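4.3 Recording Two-Handed Episodes

1. Place one test object within reach of both hands. For Kerkatness trials, use the blue binder.

2. Start the Fliner recorder and wait for the ready signal.

3. Guide both hands to the object. Lift it clear of the counter, tilt it, and hold the pose until 100 samples are stored.

Caution: Keep fingers away from the wrist brackets while the arms are powered.

4. Return the object and save the episode under its task name.
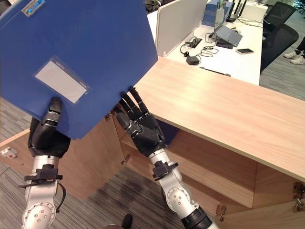
5. Repeat until the set contains 126 episodes. Discard any episode in which the grip was changed during the hold.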